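# The Colour Brown in the Public Spaces of Mutamville

Project report, second-year module in Design and Everyday Life

## How the subject was arrived at

My first proposal was a study of signage in hospitals. It came back with the word "ambitious" written on it, and I have been a student long enough to know what that means. My second was a study of the colour brown in my home town, and it was approved the same afternoon, which I try not to think about.

Mutamville is a brown town. I don't say this to be unkind. The benches are brown, the litter bins are brown, and so are the railings along the Clivonis from the footbridge to the weir. The river itself makes an effort to match after rain. Visitors remark on it and residents don't, and this difference was where the project began. I wanted to know who chose the colour, whether anybody likes it, and what happens to it once it has been left outdoors for a few winters.

## What I did

The work had three parts: reading, walking and asking. The reading was done in the town archive, which is heated to a temperature suited to paper. The walking was done in October, when brown is at its most competitive. The asking was done at the bus shelter by the market, where people have time and can't easily leave.

I had planned to use a colour meter borrowed from the department. It was out on loan to a group studying carrots. I used a paint chart instead, holding it up against things and squinting, and wrote down the nearest match. My tutor has asked me to describe this as visual comparison under natural light, so I have.

## What the archive says

The official colour is called Erari Brown. It takes its name from the Erari estate on the north side of town, where it was first used on garage doors. According to the borough's own papers, it was picked for the rest of the town because a large amount of it had been ordered by mistake and the supplier, Hviid, would not take it back. There was a short period of using up the surplus. Then someone reordered it, and by then it was a policy.

The policy still exists. It is 2,443 words long and I have read all of them. It covers gates, posts, planters, the undersides of planters, and what to do about a bench that has been donated in another colour. (It may be kept if the donor is living.) It gives no reason for the choice anywhere. The closest it comes is a sentence calling the shade "quiet and forgiving of marks", which is also how my grandmother described her settee.

I found two letters of complaint in the file. One asked for green. The other was from a person who had sat on a wet bench and wished to know how they were supposed to have seen the paint. The reply to the second letter points out that there had been a sign. The sign, the writer answers in the margin of the returned copy, was brown.

## What people said

Most people I spoke to couldn't tell me what colour the railings were while standing within reach of them. Several said black. One man said they had been green all his life and got quite cross, and when we looked at them together he told me they must have been changed. A girl waiting for the school bus said brown was "the colour things are before you decide", and I wrote that down at once as the only quotable thing anyone said to me all month.

Hardly anybody disliked it. When I showed the chart and asked which colour they would choose for a new bench, people spent a while admiring the blues and then picked brown, usually with a small shrug. Asked why, they said it would go with the others.

I had hoped for stronger feelings. My plan had a heading called "Conflict", which I have removed.

## What happens to it

Fading turned out to be the best part of the project and I wish I had given it more time. Brown doesn't simply get paler. The Erari shade loses its red first, so that benches facing south drift towards a kind of cold porridge while the ones under the limes stay close to the chart. On the footbridge you can see both on the same handrail – warm on the shaded side, grey on the other, with a muddled stretch in between.

Touch matters as well as sun. The arms of benches wear lighter where hands go, and the top rail by the weir has a pale strip at leaning height. Paint takes this fairly well. Sheet coverings don't take it in the same way: a fold will show on a matt surface even where the colour is sound, and a pale band on a flat top draws the eye far more than it would on a post.

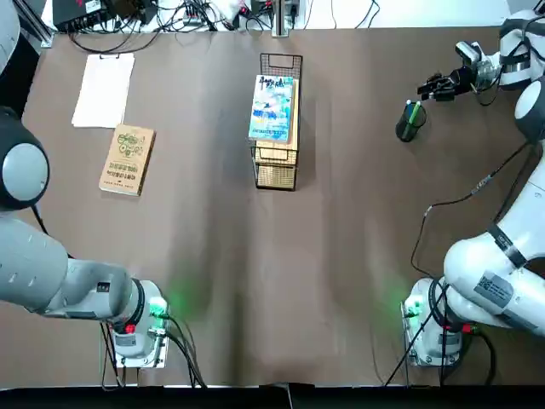
*Page last changed: March 23, 2026*

The smooth brown covering on the work table has a slightly faded band of this sort down its centre, with faint creases and some soft wrinkling towards the black strip at the front. I matched painted surfaces only, so there is no chart reference for it.

## Problems

The chart got wet. After that its browns were all one step darker than they had been, and I had to go back and do the railings again. The second set of matches is the one in the appendix.

I also asked a leading question. "Do you mind all the brown?" is not neutral, and by the time I noticed, I had been asking it for two afternoons. Answers from those afternoons are marked with a star and should be read with some pity.

Hviid did not reply to my letter. They may still be worried that someone wants to return the paint.

## If I did it again

I would start with the fading, and choose fewer places and go back to them in different weather. I would bring my own meter, or a carrot to trade. I would also look at the school, where I am told the corridors were painted cream a few years ago and the pupils have been working steadily to bring them into line.

The appendix has the chart matches in walking order, from the garage doors on the Erari estate down to the weir. The bench by the chemist's is missing from it. It was being repainted on the day, and there was a sign, and I didn't see it either.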